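3.2 Wear of the polish on natural nails

The second part of the study looks at how long a metallic polish keeps its surface when it is covered with a clear top coat. We used two metallic shades from Drusine and the quick-dry top coat from Mivov. All 68 participants did their own nails at home, because we wanted the result to be close to daily use. Each person put the top coat on the left hand only, and the right hand stayed without it. The base coat was the same for both hands.

Participants were asked to write down the first day on which they noticed a chip at the free edge of any nail. They also gave a gloss score from 1 to 5 every evening under the same lamp. The notes of Peiyu Zheng from the pilot in March were used to prepare the instruction sheet, and the wording for "chip" and "tip wear" was changed after this pilot. 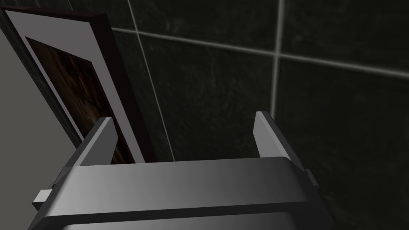 Figure 2. Simulated view over a gripper with two raised fingers; a framed picture stands behind the left finger.

The thumbs were left out of the gloss score. Many participants reported that the thumb nail was damaged by opening cans or boxes, and such damage says little about the polish itself. Chips on the thumb were still noted in the diary, but they are reported separately.

A difficulty was the drying time between the layers. The label of the top coat says that it can be applied on polish which is still soft, while the Drusine label asks for a full dry. We followed the second one. Some participants with longer nails found the waiting not practical, and their diaries show small dents on the first evening already. These dents were not counted as chips. The removal of the polish is described in Section 3.3.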